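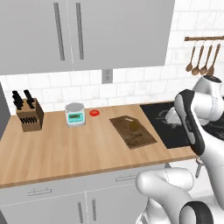

How to test a kitchen chore in simulation before you try it on a real arm

Can a robot arm clear a counter or cook a meal without help? Not reliably yet. Single steps such as picking up a vegetable are within reach for many setups. Full chores still fail often, and a simulator is the cheap place to find out where.

1. Pick one chore and write it as one sentence. "Move the vegetable from the cutting board to the scale" is a good first chore. "Make dinner" is too big.

2. Build the counter. Include the things that get in the way, such as a knife block, a stovetop and an upper cabinet. An arm that works over a bare table may hit the cabinet when it lifts.

3. Decide what counts as done. In the Bekura task files we use this rule: the item rests on the scale, the gripper is open, and nothing else has moved.

4. Run 15 trials with everything in the same place. If fewer than 11 pass, fix the grasp first. Small round items tend to roll when the fingers close off center.

5. Shift the objects. Turn the board, slide the scale, and change the lighting. Expect the pass rate to drop.

6. Scale up to 1,000 runs overnight and sort the failures by type. Firdevs Gündoğdu keeps six folders for this, and missed grasps fill up first.

7. Move to the real counter at low speed with the stop button in reach. Simulated friction is a guess, so repeat step 4 there before you trust any number.

Drawers and cabinet doors need their own tests. Leave them closed until the pick and place works.

Last updated 9th July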